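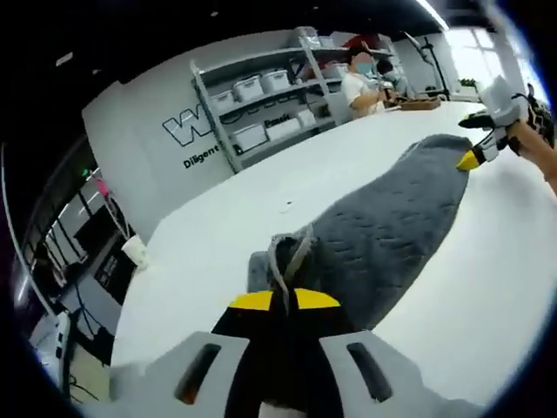

*Two hand-held grippers, one at each end of the towel.*

From: Sugeng Lumenta
To: Ngui list
Date: 2024-03-28
Subject: Re: Are we any closer to a machine that folds towels?

Apinya Thongdee wrote:

> We run a small linen service out of Drurau, mostly motels and two physio clinics. My boss came back from a trade day convinced we should hold off replacing the folding table staff who leave in June, on the grounds that a robot will do it soon. We handle 1,000 towels on a busy day, all sizes, some with loops, some badly worn. Has anyone on the list seen a machine do this outside a video? I don't need a sales answer.
>
> Apinya

Hi Apinya,

Short answer: hire the people.

Longer answer. There are two different things being sold under the one name. The first is the industrial folder, which has been around for decades. You feed it a flat towel by hand, one edge at a time, and it folds on belts. We have a Plametlow unit at our site and it's good at what it does. The feeding is still a person's job, and so is pulling the towels apart when they come out of the dryer in a lump.

The second is the general-purpose arm that is meant to do the whole thing, lump included. That's what your boss will have seen. Cloth is hard for these. A carton is the same shape after you grab it. A towel changes shape every time it's touched, and the corner the machine needs is often underneath.

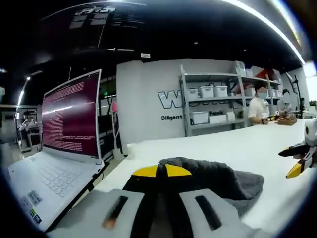
Most of the current work goes into having people do the job with the same sort of gripper the robot would carry, many times over, and training on the recordings. It's a sensible way to go about it. It also gives you a fair idea of the problem, as you can try it yourself with a pair of kitchen tongs. Take a bath towel, lay it on the table and fold it in thirds. You'll manage, slowly, and you'll notice how often you want to use the flat of your hand to smooth it. Two pinching fingers don't smooth anything.

I sat through a Dumach demonstration last year. Their arm folded 80 towels and I timed it with my phone. The average was a bit over 2 minutes each. They were all new, all the same size and all laid out singly to begin with. One of our folders would have been finished before morning tea.

If your boss wants something to put to a vendor, I'd ask for this:

1. Your towels, not theirs. Bring a bag of the worn ones, with the loops still on.
2. Start from a heap. If someone has to lay each towel flat first, you're still paying that person.
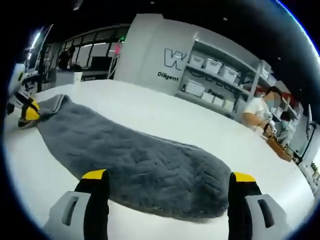
3. A full shift with their staff out of the room. Write down every time somebody has to step in.
4. The finished stack, checked by whoever packs your trolleys. A fold that looks fine on a bench can fall apart when it's picked up.
5. The price of a service call to Drurau, in writing.

I'm not against any of it. Our folder paid for itself and I'd look at an arm if it could handle the dryer end. At the moment I'd plan on staff through June and well past it.

Happy to talk off list about the Plametlow. Ours had done 2,092 hours at the last service and the belts are the only thing we've replaced.

Sugeng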